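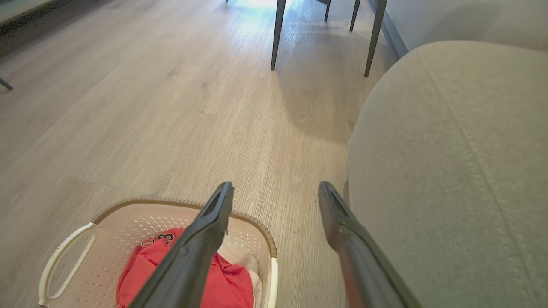

The basket in the lounge room, with the red top and something white in with it

Home | Ask | Laundry | Cleaning | Storage | Log in

Washing a red sports top with whites, and where to keep the basket

Asked in Laundry - 1509 views - 6 comments

We moved into a smaller unit in March and the laundry is a cupboard with a washing machine in it and no floor space. The basket now lives in the lounge room next to the light grey seat. It's a cream plastic one with small round holes in the sides and a white handle on the end.

Two questions.

First, my son's red top with the 13 on it keeps ending up in the basket with white things. Last season a different red one turned a load of tea towels pink. This one is newer and the tag says 30 degrees, wash with like colours. Is it a problem for them to sit in the basket together, or only in the wash? The number has a thin white outline and I don't want that going pink either.

Second, is it all right to leave a basket up against fabric furniture? Things sometimes go in damp after training. The seat is from Espinoza and I can't get the cover off to wash it.

I have a Billgate front loader if that matters. No dryer.

3 answers

Answer 1 - 46 people found this helpful

Sitting together dry is fine. Dye moves when there's water, so a damp red top lying on something white for two days can leave a mark. I've had it happen with a beach towel and a pillowcase. If the top is wet, hang it over the shower rail first and put it in the basket when it's dry.

For the wash:

Turn it inside out. Cold, short cycle, low spin. Wash it by itself the first three or four times, then with darks. Don't use fabric softener on sports gear, it stays in the fabric and the smell gets worse. Don't iron over the number. If you must iron, do it from the inside with a cloth between and the iron on low.

To check if it still runs, wet a bit of the inside hem and press it with a white paper towel. If the towel stays white you can put it in with other colours. I still wouldn't put it in with whites.

Hang it in the shade. Red fades quickly on the line in summer.

Answer 2 - 11 people found this helpful

Just use a colour catcher sheet and wash the lot on cold. I've done it for years with three kids in football. The Tiveo ones are fine, so are the supermarket ones.

Comment: They work for a bit of dye but not for a new red top. I used two sheets and still got pink socks.

Comment: Same here.

Answer 3 - 27 people found this helpful

On the basket. Holes in the sides help, but only if air can get to them, so leave a hand's width between it and the seat. A damp basket pushed up hard against upholstery can leave a musty patch, and on pale fabric you'll see it. Mine was against a couch for one winter and the mark never fully came out.

We were in a small place too and ended up with two baskets, one for whites and one for everything else. The second was a narrow Drilar one that fits between the machine and the wall. It cost more than I wanted to pay but the sorting is done before wash day. If there's really no room, hang a cloth bag on the back of the bathroom door for the whites.

For the seat, vacuum it with the brush end and spot clean with a barely damp white cloth. Try it on the back first.

Comment from asker: Thanks, have moved it out from the seat and put a hook up for the whites bag. Paper towel test came up slightly pink so it's getting washed by itself for now.

Was this page helpful? Yes 114 | No 9

Share | Save | Report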